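Barbier › Hausjournal › Wohnheim Kititz › Januar

Kategorie: Tagebuch der Hausleitung / Ein- und Auszüge

Lesezeit: 3 Minuten

Eintrag zum Auszug aus dem Gästezimmer im zweiten Obergeschoss

7.40 Uhr. Dienstbeginn. Der Schlüssel des Gästezimmers war über Nacht nicht in den Kasten zurückgelegt worden, der Auszug demnach noch nicht abgeschlossen. Herr Quentin Carré hatte die Räumung ursprünglich für den Vortag angekündigt und am Abend schriftlich um Aufschub bis zum Mittag gebeten. Dem Aufschub wurde stattgegeben, eine Nachberechnung erfolgt nicht. Eine Anschlussbelegung liegt erst für die folgende Woche vor.

8.15 Uhr. Rücksprache mit Herrn Carré an der Zimmertür. Er zieht in das Haus Cumholm um und nimmt den überwiegenden Teil seiner Habe selbst mit. Ein Karton soll durch den Spediteur Podik nachgesandt werden. Auf die geltenden Bestimmungen für nachgesandtes Gut wurde hingewiesen: keine Flüssigkeiten, keine Lebensmittel, keine losen Akkumulatoren, Verschluss mit Klebeband über beide Kanten. Herr Carré erklärte, die Bestimmungen zu kennen, und bat um ein Exemplar des Merkblattes. Das Merkblatt wurde ausgehändigt. Es handelt sich noch um die alte Fassung, in der die Abholzeit falsch angegeben ist. Die Verwaltung ist erneut um Neudruck zu ersuchen.

9.30 Uhr. Ausgabe von Verpackungsmaterial aus dem Magazin. Der Bestand an Faltkartons beträgt laut Liste noch 100 Stück, der Bestand an Klebeband ist unzureichend. Die Bestellung beim Magazin der Zentrale ist vorzubereiten und der Unterzeichnenden vor Monatsende vorzulegen. Beim Packpapier wurde auf Vorrat verzichtet, da der Lagerraum derzeit auch die Winterdecken aufnimmt.

10.20 Uhr. Begehung des Zimmers im Beisein des Bewohners. Der Umfang der noch zu verstauenden Gegenstände war größer als nach der Anmeldung zu erwarten. Das Bett wurde als Packfläche benutzt, was nach der Hausordnung zulässig ist, sofern die Auflage nicht verschmutzt wird. Herr Carré hatte mit den kleinen, bereits etikettierten Packungen begonnen und wollte die weichen Sachen zuletzt als Polster verwenden. Gegen dieses Vorgehen bestehen keine Bedenken. Angeregt wurde lediglich, die Koffer vor dem Gang zum Aufzug von den daraufliegenden Taschen zu befreien und den Bereich unter dem Vorhang vollständig zu räumen, damit der Boden gereinigt werden kann.
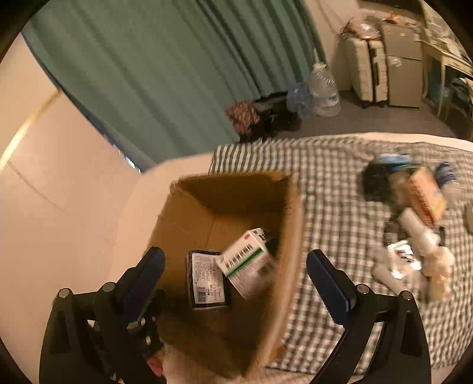

Gästezimmer, Stand der Packarbeiten: offener Karton auf dem Bett, Koffer an der Rückwand.

11.45 Uhr. Zweite Begehung. Der Karton war verschlossen und beschriftet. Auf der Waage im Erdgeschoss ergab sich ein Gewicht, das 600 Gramm unter der Grenze der günstigeren Tarifstufe liegt; Herr Carré nahm dies mit Genugtuung zur Kenntnis. Der Begleitschein wurde in doppelter Ausfertigung erstellt, eine Ausfertigung verbleibt in der Mappe »Nachsendungen«.

12.10 Uhr. Übergabe des Zimmers. Wände und Teppichboden ohne Beanstandung. Der Vorhang läuft am linken Ende der Schiene schwer, der Mangel war bereits bei der Vorbelegung gemeldet worden und ist nicht dem Bewohner anzulasten. Rückgabe von Schlüssel und Zugangskarte gegen Unterschrift. Herr Carré bedankte sich für die Unterbringung und hinterließ seine neue Anschrift für etwaige Post.

15.30 Uhr. Abholung durch Podik, mit Verspätung. Reinigung des Zimmers für morgen früh eingeteilt. Die Bettwäsche geht in die Sammelwäsche, die Decke wird gesondert gewaschen.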